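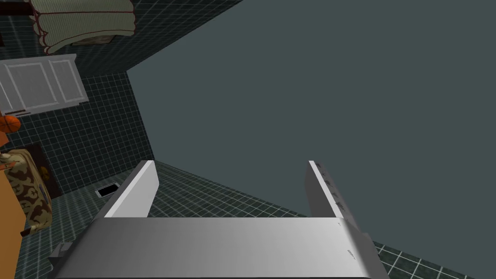 Why would anyone train a robot's eyes in a bathroom that doesn't exist?

Because a rendered bathroom can be rearranged in the time it takes to blink, and the software learns more from a thousand slightly different bathrooms than from one real one it knows by heart.

That was the short version I got on my first afternoon at Zindov, and I spent the rest of August asking for the long one. The company makes perception and planning software for household robots, and its main product is a simulator called Lanenent. You give Lanenent a room, a gripper and a goal, and it gives you back pictures, depth maps and contact forces, over and over, until you run out of patience or disk space.

The view I kept coming back to was the one from the wrist. Two pale fingers stand up from the bottom of the picture with a gap between them, and everything past them is tilted at whatever angle the arm happens to be holding. Dark teal tile runs off on a diagonal. A towel with thin red-brown trim hangs up in one corner, and a good part of the picture is a flat slate-gray surface with no feature on it at all. You tip your head to make sense of it, and then your neck starts to complain. The software has no neck, of course, but it has the same problem: which way is down, and how far away is any of this?

Tile turns out to be wonderful and awful in equal measure. A grid of light grout on dark squares is full of crisp corners, and a tracking program loves corners. It can grab hundreds of them and work out how the wrist has moved between one picture and the next. The trouble is that every corner looks like its neighbor. Slide the camera sideways by exactly one tile and the wall looks nearly the same as before, so a tracker that isn't careful will happily report that it hasn't moved.

Zindov's answer is a module called Raudsepp, and I think it's a lovely piece of engineering. It keeps several guesses about the wrist's position alive at once, each one a tile or so apart, and waits for something odd to settle the argument. An odd thing can be anything that doesn't repeat. The edge of a basketball will do it. So will a blotchy patterned bag, or the raised panel on a white cabinet door. Once one of those shifts in the view, most of the guesses collapse and the right one is left standing. You can watch it happen on the debug screen, where the guesses are drawn as colored ghosts of the gripper, and I would have watched it all day if they'd let me.

The blank gray areas get different treatment. There's nothing to track on them, so the older code simply ignored them, and the planner was then free to swing an elbow through a wall it had no opinion about. Now an unseen or featureless region counts as solid until there's proof that it's empty. This makes the arm a bit timid. It takes the long way around corners, and the planning team grumbles about that, but they grumble less than they did when the simulated elbow kept ending up inside the simulated plaster.

Every night the whole stack gets run through a test suite of up to 4000 rooms. The morning I sat in, 1127 of them were bathrooms, and the planner reached its goal in 944 of those. I thought that sounded pretty good. The engineers were already sorting the failures into piles, and the biggest pile had to do with small flat things on the floor. Something phone-sized on dark tile is hard on a depth estimate, partly for being so thin and partly because a straight light rim next to straight light grout is easy to lose. The planner wants a height before it will commit to closing the fingers, and it was being handed heights that jumped about from one picture to the next.

The fix they were trying was to have the wrist make a small sideways sweep before each descent, taking 3 views and throwing out any height the views couldn't agree on. It costs a little time on every grasp. The first version also swept when the gripper was already touching the floor, with results you can imagine, and a check for that went in before lunch.

Next is Plavthorpe, the test apartment where the same code drives a real arm. Its bathroom has tile too, in a different size, and Raudsepp's spacing setting has to be measured by hand before the first run. There's a plan to have it work out the spacing by itself. When I left, that plan was a branch with two failing tests and a very long comment at the top.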